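Bedding and Books: Storage in a Shared Sleeping and Reading Room
Student project report, Home and Interior Studies, Oakley
Mervyn Inskip
Project partner: Amudstead house

1. What the project was

The brief from class was to pick one small room that gets used for more than one thing and look at where the stuff goes. I picked the bed corner at Amudstead. Bed on one side, books right up against it, and a lot of soft stuff that lives on the bed all day. No desk. People sleep there, read there, sit there on the phone.

Main question – can bedding and books share a corner without one of them taking over? Second question, added later after feedback on my outline: which items get moved every day and which ones never.

I had four weeks, all in October. Should have been five but the first one went on getting permission and arguing with myself about the topic.

2. Background, short

We read the Trokell handout on small rooms in week two. It splits things into "daily", "weekly" and "season" items and says each group should have its own reach zone. Daily between knee and shoulder, season stuff up high or under the bed. Fine in theory. A comforter doesn't fit any of that, it's daily in winter and season in summer and its huge both times.

I also looked at the Evum storage worksheet, the one with the boxes to fill in. Used the first page only. The second page is for kitchens.

3. Method

Visited 13 times. Mostly late afternoon, twice in the morning before the bed was made. Each visit:

– wrote down what was on the bed
– wrote down what was on the floor next to it
– measured the free surface with a tape, whatever was left over
– asked whoever was there what they moved last

No asking people to tidy first. I wanted the room as it was. Measuring free surface on a bed is harder than it sounds, everything soft slides into everything else, so I ended up measuring to the edge of the blanket and calling it good.

16 people filled in my question sheet, most of them other students with the same kind of room. Sheet had eight questions. Question six was badly worded (double negative) and I dropped it.

4. The bed

The bed is the biggest flat surface in the corner so it gets everything. Two layers matter for this report. The comforter, down filled, slippery nylon outside. And the fleece, which is thin and lies flat. They behave completely differently and I think most of my findings come down to that.

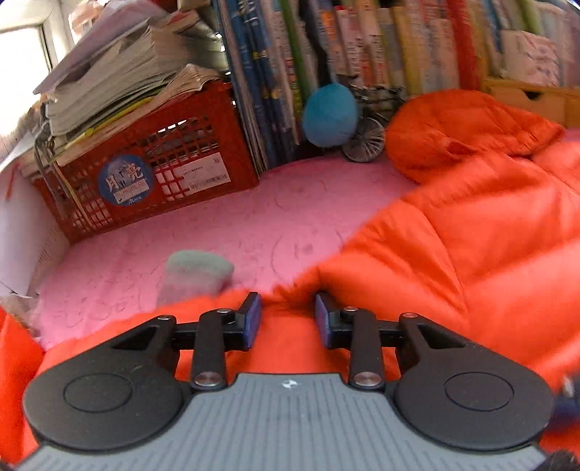 Fig. 1. Bed surface with orange-red comforter and pink fleece blanket, red crate and shelves beyond.

The comforter never lies flat. Push it down in one place and it comes up in another. Folded in half it is taller, folded in four it falls open again by itself. Tried rolling it, which worked for maybe a minute. With a strap around it the roll held, but then nobody wanted to undo the strap at night and it got left off after two visits.

Fleece is easy. Fold, put down, done. It also grips a bit so things put on top of it stay where they are – books, a mug once (not recommended).

The crate was my best discovery in the first week. I had it down as "toy or junk storage" in my outline and had to cross that out, because what it holds is a tall, untidy stack of papers, workbooks and magazines. What I can say is it works as a border. Things pushed along the bed stop there. In the sketches I treat it as a fixed point, same as a wall.

5. The books

Shelves next. These I expected to be the boring part. Books go in, books stay in. But the daily count of moved items came out higher for the books than for anything else except pillows, and the reason is reach. If you are lying down you can get a book without sitting up.

Four people on the question sheet said the same about their own room, one wrote "I only read what I can reach". Good quote, putting it in.

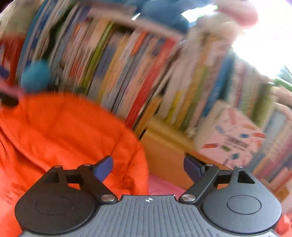 Soft items next to shelves cause a blocking problem that none of my reading covered. The comforter gets pushed off the sleeping area in the morning and it has to go somewhere, and somewhere is usually the side. Once it stands up in a heap anything behind it is lost for the day. Books suffer most as they sit still. You can see it in Fig. 2, where the orange mound has a fuzzy turquoise-blue ball just above it and the ball is already covering the bottoms of some of the books. Small soft things end up on top of big soft things, then against the spines. My term for this in the notes was "creep". Not a great term but I kept it.

How full the shelf is matters too. A packed shelf holds its books up pretty well, but getting one back in needs two hands, and that means sitting up. So the book stays on the bed. I saw this on more visits than I wrote down properly, so no number for it, sorry.

6. Trying things out

Three changes, one at a time, a few visits each.

Change one: comforter folded to the foot of the bed every morning. Result: free surface went up right away, books reachable. Lasted as long as I was the one reminding people. After that it went back to the side.

Change two: one gap left on the shelf, a hand wide. No new furniture. Result: best of the three. Books went back in. The gap wandered along the shelf but it stayed a gap.

Change three: a cloth bin for small soft things. Half worked. The bin filled up and then stuff went on top of the bin. I would try a smaller one, or none.

7. Cost

Budget limit from class was 300 dollars. Didn't come close. The strap and the cloth bin were the only things I bought, everything else was moving what was already there. I lost a point in the draft for not using the budget, I still think that's a strange thing to lose a point for.

8. Problems with the project

One room only. The question sheet helps but people describing their own room is not the same as measuring it. Visits bunched up in the middle two weeks becuase of midterms. And the season – in July the comforter would be put away and half of this report would be different.

Also the free surface numbers depend on how hard you push the comforter when you measure. I tried to push the same every time.

9. What I would recommend for this corner

Leave the gap on the shelf. Keep the comforter at the foot end, and if that fails at least lay it low and not in a heap. Fleece on top in the daytime, it makes a usable surface. Leave the crate where it is.

Full visit notes and the blank question sheet are in the folder, question six still on it.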